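Robotics Club Hits the Tables

2 min read

What a month for the Vullutbridge robotics club! Our students have been building up a library of hand-guided demonstrations for their Kevavow project, and by the end of November they had 1,218 of them saved. The goal for the whole fall was 1,000, so there was plenty of cheering (and a lot of cookies).

Each pair takes a turn guiding the gripper through a task, then swaps over to checking the recordings. They've gotten so picky about it! A shaky start or a rushed finish means doing it again, and they hardly grumble. 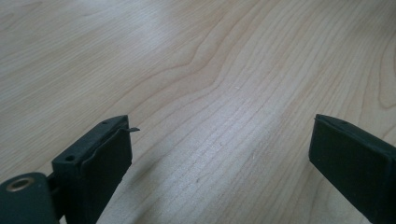
Next up is the Sikder Challenge, where our team of five will show how well the arm has learned to sort and stack. They're still arguing over the stacking order, and we love hearing it. Come watch practice any day after school, from 3:30 on, and bring your questions!

Related items
Sikder Challenge: what to bring
Uvent lab opens to middle schoolers
Spring club sign-ups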